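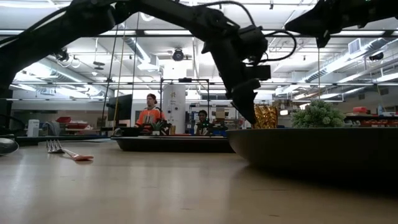 Setting up a home exercise log after knee surgery

Your physical therapist will want a record of what you did between visits. The steps below use the Datstead log sheet, but any lined notebook works.

1. Draw five columns: time of day, exercise, reps, pain before, pain after. Score pain from 0 to 10.

2. Copy the exercises from your discharge sheet in the order given. If the sheet lists a hold time, write it next to the name, not in the reps column.

3. Start each session with heel slides. Lie flat, bend the knee until you feel a stretch, hold for four seconds and lower. Do 16 unless your therapist set another number.
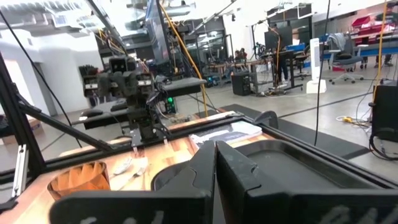

Cup and books or notebooks on the tabletop.

4. Enter the pain scores right away. Scores filled in at night tend to run together.

5. Measure knee bend once a week, on Monday morning before the first session. Use the same chair each time. Place the center of the goniometer over the outer side of the knee, line up one arm with the hip and the other with the ankle bone, and read the angle.
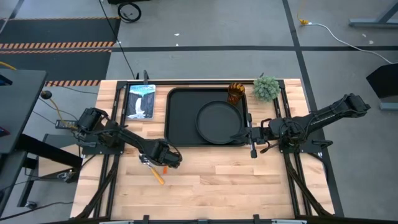
6. Write the angle on its own line and circle it. Take the reading twice – if the two differ by more than 2 degrees, take a third and record the middle value.

7. If pain after a session is well above pain before, note which exercise came last and raise it at your next visit. Do not drop an exercise on your own.

Call the surgeon's office the same day for calf swelling, fever or drainage from the incision. For chest pain or trouble breathing, call emergency services. Do not wait for the next log entry.

Sheets printed before February have no column for pain after. Use the right margin.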